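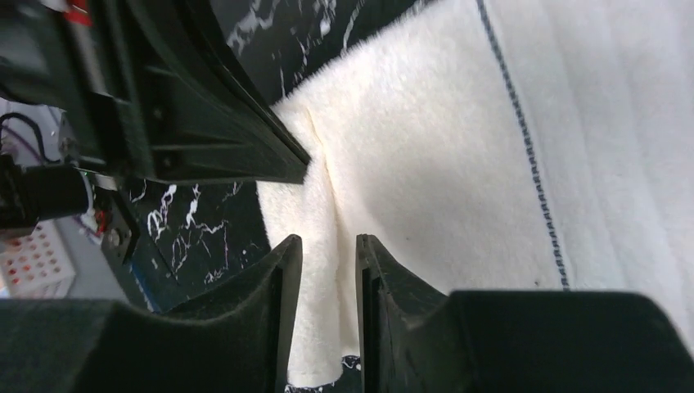
Folding and Finishing: Plush White Textiles

Rakthorpe Institute of Household Textiles
Gallery

The Rakthorpe Institute of Household Textiles maintains a study collection of cloths, towels, pads and covers in everyday domestic use. The collection holds 3,006 items, of which 800 are white or undyed. This gallery page is concerned with thick, soft-surfaced pieces and the way they behave when they are folded, gathered or laid out on a hard, smooth surface. It accompanies the Clurkudow handling notes, prepared by Boonmee Srithong of the collections department and edited for the bulletin by Ntombi Matlala.

Plate 1. Plush white cloth on a black surface with white veining. The fabric is bunched into a raised ridge on one side and lies flatter toward the right, where a thin stitched line in dark gray curves across it.

Deep pile holds a ridge of this kind more readily than a flat weave does. A bunched piece should be opened from its edges and smoothed outward by hand before any fold is made. Pulling on a single corner tends to draw the fabric out of square, and a fold set on a distorted piece will not lie level on the shelf. Stitched lines are useful guides when squaring a piece, but they should be treated with some care: a line of stitching that has drawn up in the wash may no longer run parallel to the hem.

The contrast between a white textile and a dark work surface is of practical help in this task. Loose fibers, uneven edges and small marks are easier to find. Readers who work on a pale countertop may wish to lay down a dark sheet before they begin.

Plate 2. White piece with a soft, plush texture, folded or doubled over, seen against black with bright white veins. A fluffy, rounded section lies to the left and a wider, flatter one to the right, with a thin dark seam where the layers meet. A small white label printed with a black barcode is attached near the right edge.

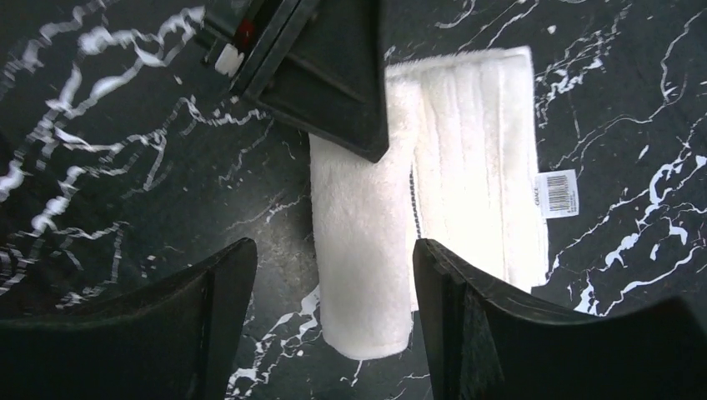 Clurkudow Bulletin, Issue 2

Labels and Seams

Sewn and attached labels present a recurring question for the collection. A label that extends past the edge of a piece can catch during stacking, and it is among the first parts to curl. The Institute's practice is to leave labels in place and to fold so that the label lies flat on an outer face, where it can be read without opening the piece. Labels are not trimmed or removed, even when the printing has faded. Where printing can no longer be read in full, the catalog entry records only those letters that are certain.

Seams between layers should be placed along the line of a fold wherever the construction allows it. A thick seam left in the middle of a folded face produces a hump, and pieces stacked on top of it will lean. If the two layers differ in thickness, the fluffier layer is turned to the inside — this protects the pile and gives the stack a firmer outer surface.

Order of Work

Clear and wipe the surface, and allow it to dry fully.
Lay the piece down with any label facing up.
Open out ridges and gathers, working from the middle toward each edge.
Check the seams and stitched lines.
Fold once along the longer side, then once across.
Stack no higher than the shelf divider, with folded edges facing forward.

Pieces with a fringed or frayed edge are stored separately. They should not be cut level. A frayed edge is noted in the catalog and reviewed when the item is next taken out for study.

Storage

Plush textiles are held in the Ollska cabinets on the lower level of the Harms Wing. The cabinets were installed in July and provide shelf space for 2,000 folded items. Pieces are not compressed, and a gap is left above each stack for the circulation of air. Sachets, scented papers and cedar blocks are not used in this part of the collection.

Access

Items may be studied by appointment in the reading room of the Harms Wing. Requests should give the catalog number where it is known, or a short account of the type of textile required. Visitors are asked to bring clean, dry hands and to leave pens and drinks outside the room — pencils are supplied.

Text: Boonmee Srithong. Editing: Ntombi Matlala.
Page last reviewed October 8, 2025.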